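Chips, chapels and a very long table: a chat with Lowri Morgan

I'd been told to come hungry, so I skipped breakfast, which was a mistake, as Lowri Morgan talks for a good hour before she remembers to feed anyone. I didn't mind one bit. She's been running suppers in the old chapel schoolroom at Telby for 13 years now and she has a story for every one of them.

We meet at ten in the morning in August, and she's already peeling. "Sit there, not there, that one wobbles," she says, pointing with the peeler. I sit there.

I ask how it all began and she laughs so hard she has to put the potato down. "I wanted somewhere to have my own birthday! My kitchen seats three if one of them stands up. So I asked if I could have the schoolroom for the night, and people kept asking when the next one was. I hadn't planned a next one."

The next one was a fortnight later. She made a lamb stew, ran out of bowls and served the last few people in mugs. Those mugs come up a lot when you speak to the regulars (I did, later, over tea) and at least two of them claim to have been given the one with no handle.

What I really wanted to know about was the seating. If you've been to one of Lowri's suppers you'll know you don't get to choose. You come in, you're handed a scrap of card with a number on it, and you sit next to whoever you sit next to. Couples get split up. Friends get split up. I once spent a whole evening beside a retired bus driver who taught me how to graft apple trees, and I still have his drawing on my fridge.

"People hate it for ten minutes," she says. "Then they love it. Well, most of them. I had a man who went home before the soup. He came back the next month, mind, and he's been coming ever since."

Does she ever fix it, I wonder? Slip the right number to the right person? She goes back to peeling and takes her time.

"Once or twice."

And?

"And there's been a wedding. I'm saying no more than that."

Cadi Gwynne comes in at this point with a crate of onions and says it was two weddings, and they have a proper argument about whether the second one counts, as the pair had been at school together. Cadi does the puddings and the sums. She worked out over the winter that they'd cooked for 263 different people since the start, going by the names in the guest book, though she thinks a few signed in twice under silly ones.

It's Cadi who brings up the food, because I'd clean forgotten to. The menu has got simpler over the years. There was a phase of doing four courses with little bits of things on top, and both of them go slightly pink talking about it. "I bought tweezers," says Lowri. "Tweezers! For a chapel schoolroom!"

These days it's a stew or a pie, something green, and chips. Always chips, in big heaps, put down where people can pinch them off each other's plates. Lowri has strong views on this. You can't be stiff with a stranger, she says, once you've had your hand in the same pile of chips. They're fried twice, with a rest in between, and salted before they leave the kitchen so there's no fuss at the table. She won't tell me what she fries them in. Cadi mouths it at me behind her back, and I've promised not to print it.

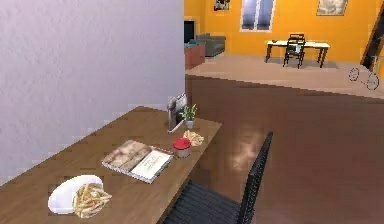 Chips on a long wooden table, ready for pinching.

I ask about the future and get two different answers. Cadi would like a second night each month and a dishwasher, in the other order. Lowri would like things left as they are, except for the heating, which she describes in words I can't use.

"People say, you should open a proper place," she tells me, wiping down the board. "I'd be miserable. I'd have to let them pick their own seats."

By now it's nearly noon and she has finally spotted that I'm eyeing up the bread. A plate appears, then butter, then a bowl of yesterday's leek soup that I'd happily walk here in the rain for. She sits down across from me for the first time all morning and asks what I do on my evenings off. Before I've got to the end of my answer she's writing a number on a bit of card and sliding it over.

I'm in seat four next month. Cadi says I'll want to bring a cushion.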